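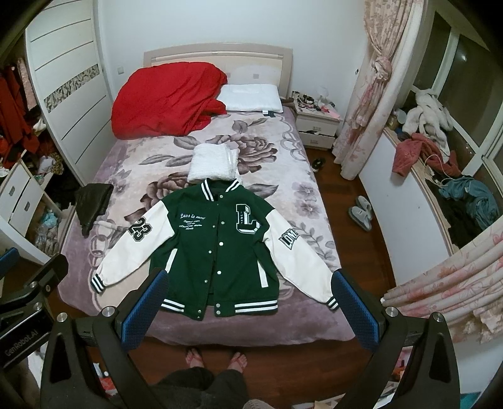

家务机器人,通俗点说,就是能在普通人家里干杂活的机器。我写这个条目的时候用的是第一人称,编辑群里有人嫌不够正经,不过这个站本来就允许“手记体”,我就这么写下去啦。大家最常问的一句话是:机器现在到底会不会做家务?我的回答一向是看哪一件。扫地,早就会了;叠衣服,会一部分;把一间卧室从乱收拾到整齐,还差得远。拿床上摊开的一件棒球夹克来说吧,绿色衣身、白色袖子,正面一排银色按扣,领口、袖口和下摆都是带条纹的罗纹。人看一眼就知道袖子该往里折,可对机器来说,罗纹会缩,按扣比布硬,胸前的大字母贴布又跟旁边的料子不一样,底下那条印着大玫瑰的淡紫色毯子也跟着添乱,花纹一多,衣服的边在哪儿都得认半天。

一、范围

“家务机器人”这个词用得很松。有人把洗碗机也算进去,我不太赞成(虽然洗碗机确实是我家最勤快的成员)。本条目说的是要自己看、自己决定从哪儿下手、再用某种“手”去碰东西的机器。扫地机器人算半个,它会看也会走,但基本不拿东西。带一条或两条机械臂、能抓能放的,才是这几年大家争论的重点。

车间里的杂活也常常放在一起讲,比如给零件分盒、往箱子里装货、把线头理顺。听上去跟家里两回事,其实难处有不少是相通的,后面会说到。

二、为什么衣服这么难

我第一次认真想这个问题,是听 Kirsty Tipoki 讲课。她在 Brolora 做布料抓取,讲课喜欢带一件旧毛衣,讲到一半往桌上一扔,问大家:这算什么形状?全场没人答得上来。杯子就是杯子,转个方向还是杯子;毛衣扔十次有十个样子,每个样子都得重新找领子、找袖子。

叠衣服通常拆成几步:先从一堆里捏起一件,再把它展开摊平,然后折,最后摞好。外行(包括当年的我)总觉得折最难,做的人却大多会告诉你,最磨人的是展开。衣服已经平平整整、正面朝上躺着,后面的活就好办多了。机器要做的是找到两只袖口,沿着肩线往里带,再从下摆往上翻。薄T恤这么折,成功率已经挺像样。

换成带按扣的外套,麻烦就来了。一是厚,两层罗纹叠在一起会弹起来,刚折好的袖子自己慢慢张开,看着特别气人。二是重心偏,贴布和扣子多的那一面往下坠,夹起来会歪。三是夹爪捏布的时候很容易连下面那层一起捏住,把垫在底下的毯子也拎起来一角。我自己试过用两根指头学夹爪去叠外套,不许用手掌,不许用膝盖压,折腾了13分钟,成品不好意思给人看。推荐各位也试一次,试完对机器会宽容很多!

三、床、椅子和“临时放一下”

实验室里的桌面干干净净,真家里不是这样。被子会堆成一团,枕头搁在一旁,毛茸茸的东西随手搁在床中间,外套搭在床沿上,窗台上也是衣服,床头柜上挤满瓶瓶罐罐。谁家没有几天是这样的呢,我家就经常这样。

这类房间给机器出的题,首先是“哪些东西该收”。窗台上那堆是刚脱下来的,还是准备明天穿的?床沿上的皮衣要挂还是要擦?主人心里有数,机器没有。其次是“收到哪里去”。同一个抽屉,有人放袜子,有人放药。Tabrizi 这个开源项目的思路是先让机器问,头几天问得多,后来越问越少。我在朋友家见过一次,第一个晚上它问了46个问题,朋友差点把它关进阳台。

还有一样不太有人写:同色的东西挨在一起很难分。白枕头旁边放白毛巾,人靠绒毛的质感就能分开,相机看过去却是两片白。黑色亮面的料子更麻烦,反光会让深度相机读出一个坑来。做这行的人说起黑皮衣都要叹口气。

四、机器怎么学

早些年的办法是写规则,先找角,再找边,找到了就折。规则写得再细,碰到一件没见过的衣服还是会卡住。现在比较流行的是让机器看人怎么做,再自己摸索。看人做也分几种:一种是人在旁边遥控机械臂;一种是人拿着跟机器手差不多的手持夹爪,直接在自己家里干活,夹爪上的相机把过程录下来。后一种的好处是不用把笨重的机器搬进卧室,录到的也是真床单、真抽屉、真拖鞋。

数量上大家的说法差别很大。Rhys Ellery 在 Grasolik 带一个小组,他给我看过他们内部的一份小结:只教一种T恤的折法,用75段示范就能跑起来;要让同一套方法对付连帽衫,又加了115段,帽子还是经常折到外面去。他的原话是“帽子有自己的想法”。我觉得这份小结最有意思的地方在失败那一栏,写得比成功那栏长得多,可惜没有公开。

至于示范的质量,我的看法跟主流有一点出入。很多人喜欢收集干净利落的动作,一次到位。我倒觉得那些折歪了又拆开重来的片段更值钱,机器干活早晚会折歪,总得有人教它怎么往回找补。讨论页里有人反对我这句话,欢迎继续吵。

五、车间里的情况

车间比家里好办的地方是东西重复,光线也稳。难的是快。家里叠一件衣服花三分钟没人催,流水线上可等不起。Britness 是一家做工作服租赁的厂子,洗好的衣服要分拣、检查扣子、折好装袋。他们八月试过让机械臂折长裤,折得不错,轮到带拉链的夹克就退回人工。我去看的那天,机械臂这边很安静,隔壁两位师傅一边聊天一边折,手都不用看,速度快得我眼睛跟不上。

不过检查这一步机器帮了大忙。缺扣子、开线、袖口磨破,相机在固定灯光下看得又准又不累。所以那边现在的分工是机器挑毛病,人来折。我问师傅们满不满意,她们说挺好,以前看扣子看到眼睛疼。

六、目前能做到什么程度

按我自己的观察列一下,随时会过时,请大家帮忙更新。

扫地、拖地:可以放心交出去,线和袜子先捡起来。
叠毛巾、叠薄T恤:可以,慢一点。
叠外套、卫衣:摊平了的话有希望,成堆的还不行。
套被罩:看过几段演示,我还没在真家里见过。
把拖鞋摆成一双:这个意外地不错,鞋子硬,不变形。
收拾床头柜:能拿能放,但瓶子高高矮矮挤在一块儿,碰倒是常事。
整理整间卧室:还做不到,要人在旁边看着。

七、常见误会

演示视频经常加速播放,角落里会标着倍数,看之前先找一下那个小字。另外,视频里的衣服往往是同一件,叠过很多遍了,换成你衣柜里那件不一定行。

还有人以为手指越多越好。两指夹爪看着寒酸,折布其实够用,指头内侧加一层有纹路的软垫,抓薄料会稳不少。五指手更像人,也更贵、更容易坏,Kirsty 的组里就有一只长期在修,大家给它缠了条绷带放在架子上。

参见:布料操作、模仿学习、手持夹爪、洗衣房自动化、扫地机器人。“套被罩”一节还缺内容,有亲眼见过的朋友请直接补进来。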